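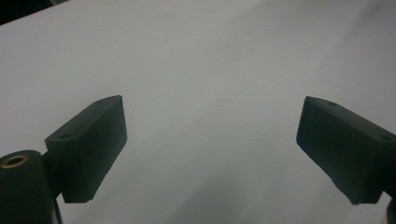

At the white surface, December.

From the Clinic Desk: Senior Pets and Winter Joints

Hello again, friends, and thank you to everyone who wrote in after the last newsletter with questions about older dogs. We read every one of them (some of you write beautiful long letters, and I loved that!) and a good many asked the same thing: why does my dog get so stiff once the cold weather comes, and is there anything I can give him for it?

Stiffness first thing in the morning is very common in dogs over 10, and cats get it too, though they hide it better. A cat who has stopped jumping up on the windowsill may well be sore. Please bring them in for a look before you start anything new, even something sold without a prescription, and tell us what else they take.

We now carry two joint supplements at the front desk. Rakum is a soft chew for dogs and comes in tubs of 200. Trolau is a powder you stir into wet food, and our cat families seem to get along with it nicely, especially if you start with just a pinch and work up over a week or so. Give either one a good month or two before you make up your mind. If your pet goes off his food or has an upset stomach, stop and call us.

Never share your own pain pills, please. Ibuprofen and acetaminophen can make pets terribly sick, and a single acetaminophen tablet can kill a cat.

Rugs on slick floors help a great deal, and so does a thick bed away from drafts, and short walks two or three times a day are kinder than one long one.

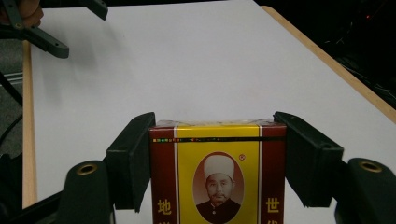 Weigh-In Mornings Are Back

Ildikó Tóth will be at the scale from 9 a.m. all through December, no appointment needed and no charge. Extra pounds are hard on sore hips, so do stop by, and bring the treat bag along with you so she can read the label and work out how many is too many.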